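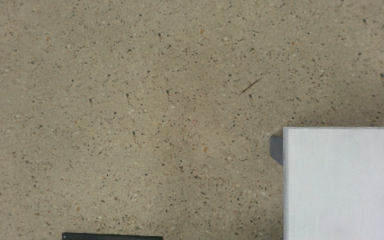
Simulated overhead view from the Ultness comparison, with the speckled floor used in the camera tests.

Ultness compares two grippers in simulation before buying

The automation group at Ultness has finished the first part of a comparison between two grippers, and it has done this part completely in simulation. The group wanted to know which gripper should go on the small arm at its Wirelgate site, where mixed parts are picked from a table and put into trays. The results were shared with the site in August.

The two candidates are a parallel gripper from Jiteck, with two flat fingers, and a softer model named Pal, which has three fingers that bend around the part. Both were tested on the same simulated arm, with the same controller settings and the same set of 18 parts. The parts go from short pipe ends and plastic caps to a thin metal bracket, which the people at Wirelgate already know as a difficult one.

In total the group ran 2,069 picks. Of these, 854 were made with the camera looking down from above, and the others with a camera fixed on the wrist of the arm. After each pick the program noted if the part was lifted, if it moved inside the fingers, and how far from the planned place it was put down.

The Jiteck gripper was the better one with flat and hard parts. It put them down closer to the planned place, and it needed less time for closing. With round parts it was less sure, and the short pipe ends often turned in the fingers when the arm began to move. Pal held the round parts well, but it had trouble to take the thin bracket from the table, because its fingers are thick at the tips and need more space under the part.

The group says the choice of camera made a bigger difference than it had expected. The overhead camera gave a steady picture and the controller could plan the whole movement at once. The wrist camera was slower, as it had to look again when it came near the part, but it made fewer mistakes in the last centimetres.

A part of the work was about the floor. In an earlier test the simulated floor had one plain grey colour, and the vision program found every part without effort. At Wirelgate the real floor is speckled, and small chips of other colours can look like small parts. For this reason the new tests used a floor surface with a stone-like pattern of tan, black and orange pieces. With this floor the program sometimes marked a dark chip as a part, mostly when the light was low and the shadows were soft. The group then changed the filter, so that anything smaller than the smallest cap is ignored. After the change the false marks became rare, although they did not disappear.

The controller was also changed during the tests. In the first version the arm waited for a fresh camera picture before every movement, also when nothing on the table had changed. The second version waits only after a failed pick. It was used for both grippers, and the earlier runs were repeated with it, so the numbers in the report can be compared.

Simulation has its limits, and the report gives a full page to them. Friction between finger and part is only estimated, and the soft fingers of Pal are shown in the model as a chain of stiff pieces with springs between them. The group thinks this makes Pal look a little weaker than it is — how much weaker can be measured only on a real arm. Dust and oil, which are normal at Wirelgate, are not in the model at all.

The second part of the comparison will use real hardware. Both grippers will be mounted in turn on the arm at Wirelgate, and eight of the parts will be tested again, among them the bracket and two sizes of pipe end. Each gripper will work for one full shift without changes to its settings, and the operators will be asked to write down every stop and its cause.

Ultness has not yet decided if it will buy one model or both. A quick-change plate is being looked at, which would let the arm use the Jiteck gripper for flat parts and Pal for round ones, but the change takes time and the plate adds weight at the wrist. The simulation files and the list of parts can be requested from the automation group by other Ultness sites.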